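January, 9:40 p.m.

Spent most of the day on the equipment plan for the hose cell. Kausar Malik wants a single sheet with every line item on it before she signs anything, so I stopped arguing about controllers and built the sheet.

Gripper quotes first. Orkstead came back at $2,119 per unit with the cable and mounting plate. Varkby is $2,129 for the same stroke, but the spare finger pads are in the box. Orkstead charges extra for pads. A $10 difference disappears the first time we wear out a set, so I put Varkby in the sheet and left Orkstead as the alternate. Two units either way, one per arm.

Flirham quoted $1,405 for the table, leveled and bolted on site. I had budgeted less. Checked our own shop rate against it and could not beat the number, so it stays.

Open items:
Lead time on the wrist brackets. Bhutto says 20 working days, and will not put it in writing.
Spare cables. One loop hangs below the wrist on the left arm and I expect to snag it sooner or later. Added two spares.
Finger shape. The stock pads are flat and the hose is round. Custom pads need a separate line, amount unknown until I have a drawing.
Shadows on the white top. A matte gray mat may give the vision software less trouble. Cheap, so not a priority.

Kausar asked whether one arm would do. On paper it would, if the second hose piece sat in a fixture. The fixture would need changing for every hose length, and I have no engineering hours for that this quarter. Kept both arms in the plan. She wants the fixture priced anyway, so that is tomorrow morning, before the call with Bhutto.

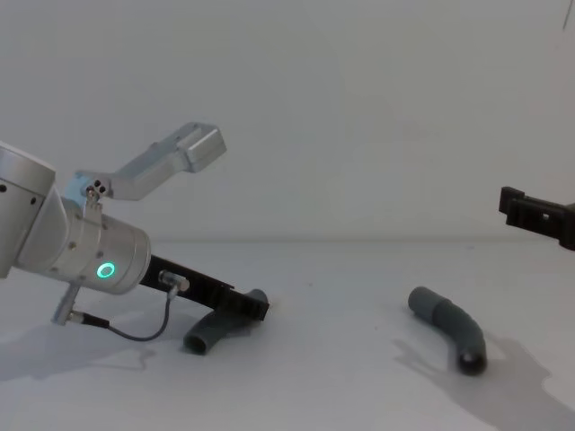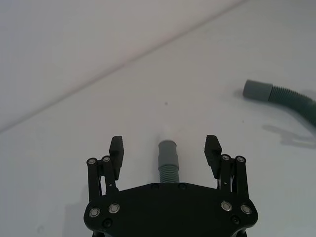
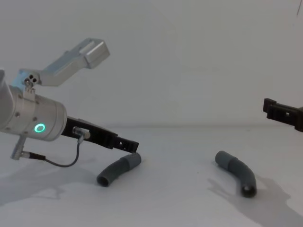
Gray hose pieces on the white top, with a black gripper close by.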